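Bed folding

Bed folding is the practice of sorting and folding clean laundry on top of a made or partly made bed instead of on a table. It is common in small homes, where the mattress is often the largest flat surface available. A fitted sheet is usually left in place, with pillows and covers set aside.
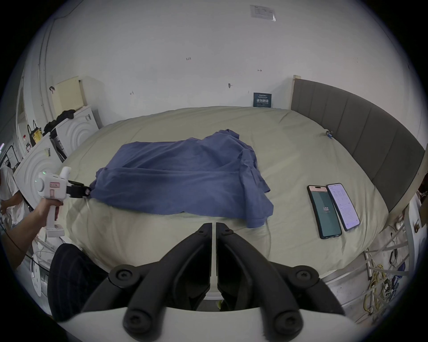
A crumpled blue garment on a bed with a pale sage-green fitted sheet and an upholstered headboard.

Garments are spread flat, smoothed from the center outward, and folded in halves or thirds. Shirts are generally laid front side down, with the sleeves turned in before the hem is brought up. The soft surface gives under the hand, so creases are harder to press out than on a firm board — a drawback noted by Mirjam Vanhove in her household guide Fitthorpe. Vanhove advises working in sessions of no more than 30 minutes and keeping finished stacks to 8 items.

See also: Clothes valet; Ironing; Linen closet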